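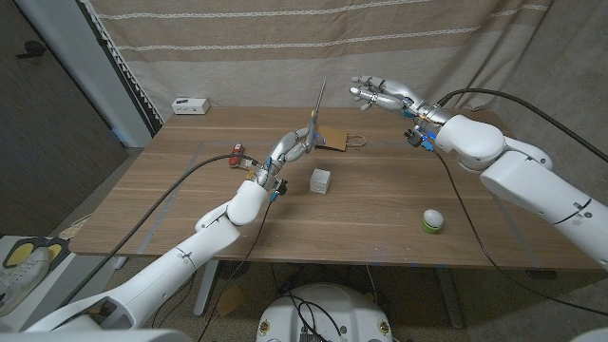

Re: Oak-toned table and woven rug, Clutier Street hall

Home | Threads | Members | Search
Filed under: Furniture & Floors

Magdolna Szilágyi wrote:
> Is the table staying put? And does the rug need to come up before
> the floor is oiled in November?

The table stays. It's light in colour and shows rings, so please use coasters. I'd like the curtain behind it washed too.

Yes, the rug has to come up – roll it, don't fold it.
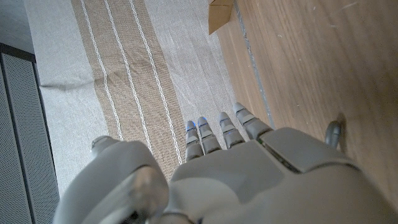 The wooden floor under it gets two thin coats, and I have $55 left for oil. Monday after lunch suits me.

Imre Bakos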